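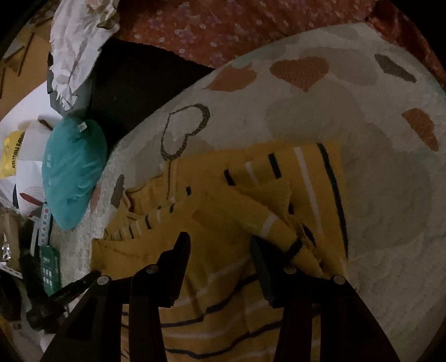 Startseite | Ratgeber | Büro & Ablage | Kontakt

Kategorie: Ordnung im Büro

Hängeregister neu anlegen: so klappt es an einem Nachmittag

von Roya Nazari, Apr 10, 2022

Ich liebe Hängeregister! Wer einmal eine Schublade aufgezogen und die gesuchte Rechnung sofort in der Hand gehabt hat, will nie wieder in Stapeln wühlen. Bei uns im Büro hingen zuletzt fast 3.048 Blatt völlig durcheinander, und trotzdem waren wir vor dem Abendessen fertig.

Was ihr braucht

Hängemappen in A4, dazu Sichtreiter mit Beschriftungsstreifen, einen weichen Bleistift, einen Fineliner und einen Karton fürs Altpapier. Ich nehme die Mappen von Skandix, weil die Haken schön leicht über die Schiene gleiten. Die von Kerau gehen genauso gut, sind aber einen Tick schmaler (bei dicken Verträgen merkt man das).

Schritt 1: Alles raus

Wirklich alles! Schublade leeren, Schienen mit einem trockenen Tuch abwischen und prüfen, ob der Abstand für A4 eingestellt ist. Bei älteren Schränken steht er gern noch auf Folio, dann rutschen die Mappen ab.

Schritt 2: Grob sortieren

Legt höchstens neun Stapel an. Bei mir heißen sie unter anderem Miete, Versicherung, Bank, Steuer, Personal und Lieferanten. Lest dabei nichts durch, sonst sitzt ihr um Mitternacht noch da. Heftklammern bleiben dran, Büroklammern kommen ab, die verhaken sich nämlich ständig.

Schritt 3: Farben vergeben

Mein Lieblingsteil! Pro Bereich eine Farbe, insgesamt fünf. Blau ist bei uns Bank, Rot Steuer, Grün Personal, Gelb Lieferanten, und alles andere wird grau.

Schritt 4: Reiter setzen

Streifen erst mit Bleistift beschriften, einhängen, eine Woche damit arbeiten und dann mit Fineliner nachziehen. Die Reiter von links nach rechts versetzen, immer sechs in einer Reihe, danach wieder links anfangen. So verdeckt keiner den anderen.

Schritt 5: Pflegen

Im November gehe ich jede Mappe einmal durch und lagere Abgeschlossenes in Archivboxen um. Vor dem Wegwerfen bitte die Aufbewahrungsfristen prüfen! Und lasst in jeder Schublade eine Handbreit Luft, dann blättert es sich herrlich.

Das könnte dich auch interessieren
- Archivboxen von Kazemi richtig falten
- Etikettendrucker Kemis einrichten
- Ordnerrücken selbst gestalten
- Trennblätter: Karton oder Kunststoff?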